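The Water Bottle That Fills Itself Is Back, and This Time It Has an App

The pitch video for the Flumo runs a little under four minutes and contains one shot of water. A woman in hiking gear unscrews a bottle on top of a ridge, tips it toward her mouth and smiles. At no point does the camera show where the water came from.

The campaign text says it came from the air. Flumo is a bottle with a solar panel wrapped around it and a small cooling unit in the lid, and its makers say it will pull a liter of drinking water out of "any normal outdoor environment" each day, with no filter to change and nothing to plug in. As of 20 January 2023 it had 3,145 backers. If you've been reading about crowdfunded gadgets for any length of time you have seen this bottle before, in other colors and under other names.

Lovely Javier has seen it more often than most. She spent years designing dehumidifiers and small refrigeration units, and she now takes apart other people's campaign pages on a newsletter she writes in the evenings. I called her expecting a quick quote and got most of an afternoon.

"I read the page twice, because I wanted to be fair," she said. "The second time I had a calculator out. That was less fair to them."

Her complaint starts with heat. To turn water vapor into liquid water you have to take energy out of it, and the amount is well known and hasn't changed lately. A perfect machine, she said, would have to move more than six hundred watt-hours of heat to make one liter, before you count the cost of cooling all the air that came along for the ride.

"So then you look at the panel," she said. "It's wrapped around a bottle. Half of it is in the shade at any moment, that's what round things do. You're getting a few watts on a good day. And the cooler they're drawing in that diagram is a thermoelectric one, the kind that's in those little cube fridges for soda cans. They're terrible. I say that as someone who has shipped products with them in."

How much water would it make? She wouldn't commit to a number for a bottle she hasn't had in her hands. Pushed, she said that in humid weather you might see some drops. "You'd get more by leaving it outside overnight and licking it," she said. "Please don't print that as advice."

I asked whether there was any version of the idea that works. There is, she said, and it's the size of a filing cabinet and gets plugged into a wall. People run them in offices. They make water, they cost a good deal to run, and they do worst in dry places, where you would most want one. The hiking footage, she noted, looks like desert.

The campaign has an answer to the energy question, sort of. A section headed "The Science" says the bottle uses something called Altum, described as a "proprietary moisture-attracting nanolayer" that makes ordinary condensation "up to ten times more efficient." There is no patent number next to it. There is a graph, and the graph has no units on either axis.

"I love the graph," Javier said. "It goes up. You can't argue with it." 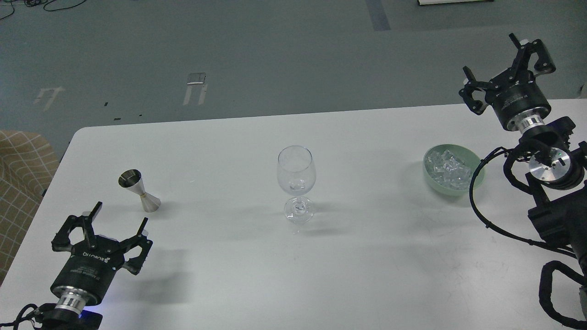
She doesn't dismiss the general notion of a material that grabs water from air. Such materials exist, and serious people work on them. Her point is that the grabbing was never the hard part. A material that holds on to water has to be made to let go of it again, and that takes heat, and you are back to asking where the heat comes from. "They've moved the bill to another table," she said. "Somebody still has to pay it."

The app is new. Earlier self-filling bottles at least left your phone alone, but the Flumo reports your daily "harvest" over Bluetooth and will remind you to turn the bottle toward the sun. Javier thinks the radio may use a fair share of whatever the panel brings in. I asked the company about that and about the rest of it.

The company, as far as I can tell, is two people and a rendering. I wrote to the press address on the campaign page with a list of questions, the first of which was whether a working prototype exists. The reply came from Lorcan Ó Néill, who is listed as co-founder and head of product, and he agreed to talk by phone on the condition that I not ask about the "chemistry side."

He was polite, and he sounded tired. Yes, he said, there is a prototype. No, I couldn't see it. It is being "optimized."

Does it make a liter a day?

"A liter is the target figure under ideal conditions," he said. "I think the page is clear on that."

The page says "any normal outdoor environment." I read it to him. He said the wording had been written by the marketing agency and that he would look into having it revised. When I checked again before finishing this piece, it hadn't been.

I asked how much water the prototype had made on its best day. There was a long pause and then he told me that focusing on a single number was "a bit of a gotcha." I said it was a number his own campaign had put in its headline. He said the team preferred to think of the Flumo as a supplement to existing water sources.

"So I should bring a bottle of water with me," I said.

"It is a bottle," he said. "You can fill it."

To his credit, he laughed. I came away thinking he isn't a crook, for whatever my impressions over the phone are worth. He told me he quit a steady job to do this, and he talked with real feeling about a summer trip on which he and a friend ran out of water. He seems to believe that the remaining problems are the sort that get solved by having more money and a deadline. I have talked to a lot of founders who believed that, and some of them even shipped something, though seldom the thing in the video.

Refunds were another topic he was keen to leave. The pledge page offers a "100% Hydration Guarantee," which sounds like a money-back offer until you open it. It turns into a promise that backers who are unhappy with their bottle may apply for credit toward a future Flumo product. There are no future Flumo products listed. Ó Néill said there would be.

For the backers' side I found Mirjam Bakker, who pledged for two bottles on the first day and has since become the most persistent voice in the comments. She works in accounting and was after something for camping trips with her son.

"I'm not stupid," she told me, before I had asked her anything. "People write under these articles that you must be stupid. I read the whole page. I thought, well, the platform has approved it, so someone there will have looked at it."

Did she think so now?

"I think someone looked at whether the form was filled in."

She started asking questions in the comments in October, shortly after the campaign opened. At first she wanted to know whether the lid could go in a dishwasher. Then another backer posted the heat calculation, in more or less the same form Javier gave me, and Bakker waited for the company to show what was wrong with it. The company replied that it was "grateful for the passionate community." She posted the calculation again. The company gave her a heart.

She has asked for her money back and has been told that her request is in a queue. At one point she counted 543 comments that used the word "refund," including her own. "I was angry and it was raining," she said. "It's a spreadsheet. It took me no time."

What bothers her more than the money is the tone of the other backers, a good number of whom have told her to be patient or to stop spreading negativity. One suggested she was being paid by the bottled water industry. "I would like that," she said. "They should call me."

This is the part of the story that I find hardest to be funny about. The physics is settled and the video is silly, but the comment section is full of people defending a purchase, and they're doing the company's work for free. Ó Néill doesn't have to answer the heat question as long as somebody else is willing to shout at the person asking it.

The platform hosting the campaign is Teno, one of the smaller sites that picked up projects the larger ones had started turning away. Its rules require creators to show "evidence of a functional prototype." I asked what evidence Flumo had shown. A spokesperson, Liesbeth Dierckx, replied by email that Teno does not comment on individual campaigns, that creators are responsible for their own claims, and that every project goes through "a robust review process involving both automated and human checks."

I wrote back asking if any of the humans had a background in engineering. Dierckx replied that the review team was "multidisciplinary." I asked which disciplines. I haven't heard back.

Teno takes its cut when a campaign closes, whether or not anything is ever delivered. That isn't unusual in this business, and it isn't hidden. It does mean that the party best placed to stop a campaign like this one earns its fee by letting it finish.

Javier, when I called her again to check some figures, was less bothered by all of this than I was. She said she has offered the company a simple test. Put the bottle on a kitchen scale, outdoors, in view of a camera, with the time and the humidity showing, and leave it for a day. If the weight goes up by a liter of water she'll pledge for 1,000 bottles and eat the first one.

"It costs them nothing," she said. "They own the bottle. They can borrow my scale."

I passed the offer along to Ó Néill, minus the eating. He said it was an interesting idea and that he would raise it with the team. The campaign has since added a new stretch goal, which is a carrying strap.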